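Last updated: December

Does the Store Brand Really Cost Less? A Price Check at Two Grocery Chains

Household Economics, Term Project Report

Why we picked this

Both big grocery chains in Nurmont say their own brands save shoppers money. Gadport prints it on the bags. Vendia has it on a banner over the door. We wanted to see if the claim holds up once you look at how much food is in the package, and we went in doubting it.

What we did

We wrote down shelf prices for store brand and name brand versions of the same foods: rice, canned beans, pasta, oats, peanut butter, frozen peas and so on. We visited both stores over six weeks and always went after 4 p.m. That gave us 1,054 usable prices. We threw out anything with a torn or missing shelf tag, and anything where we could not agree that the two products were the same kind of food.

All prices were changed to cost per ounce. This took longer than collecting them. Vendia lists some unit prices by the pound and some by the ounce on the same shelf, and Gadport has a few tags with no unit price at all.

What we found

Of our prices, 623 came from Gadport and the rest from Vendia. At both stores the store brand was usually cheaper per ounce. We have to admit that, and it was not what we expected. But the gap was much smaller than the signs suggest, and for some foods it went the other way. Name brand oats in the large canister beat the store brand at Vendia in every week we checked. Peanut butter changed places twice.

Sales made the biggest difference. When a name brand was marked down, the store brand next to it almost never moved. A shopper who grabs the store brand out of habit would have paid more in those weeks. 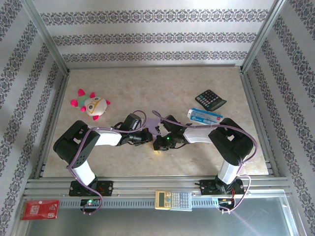 We are also not convinced by the "family size" label. At Gadport the family size pasta cost more per ounce than two regular boxes. We checked it three times because we thought we had copied it down wrong.

Problems with our data

Six weeks is short, and it ran into the holidays, when baking items go on sale. We did not include the Obeidat market on the east side — it has no store brand, so there was nothing to compare — but plenty of families shop there and our results say nothing about them. We did not test taste or quality either. A cheap can that goes in the trash is no bargain, and we have no numbers on that.

If another group takes this up, they should start in September and agree on one unit before the first store visit.

Contact: Household Economics office | Copyright Nurmont student authors | Back to top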